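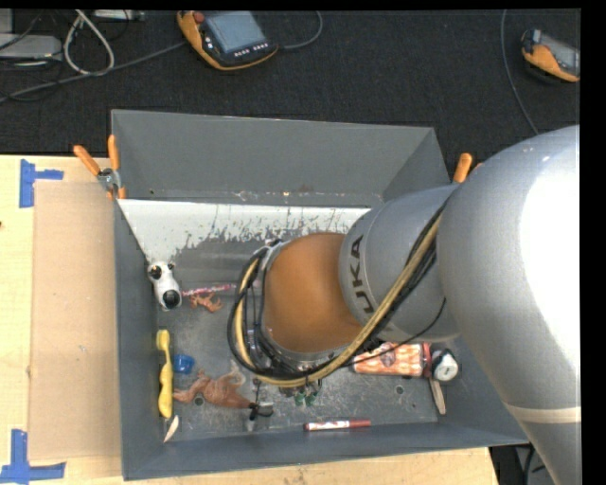 The case for one big toy bin

Every February I go through the toys, and every February I am tempted by a storage system. Last time it was the Garkier, a wall unit with 20 small drawers and a label for each. Friends have one from Mumov that is much the same. I think they are a mistake for small plastic toys, and I would sooner have a single large bin.

A toy cow or panda, an orange lizard or frog, a little blue cup and a pink stick do not belong to any category a child cares about. An adult has to decide whether the cup is kitchen or bath, and then has to decide it again the next evening. We tried drawers for 2 months. By the end most were empty and the floor was full.

A bin wants to be wide and fairly shallow, with sides that slope outwards, so that things lie spread over the bottom and can be seen from standing height. Deep tubs are no good – the animals sink and get forgotten. Metal is fine. It scratches and the rim picks up dents, and neither matters.

The one job left is to look in now and then for broken bits. A sharp piece of plastic should go straight out.

I did once count what we owned, and got to 427 pieces. Sorting those is a hobby for somebody, but it isn't tidying up.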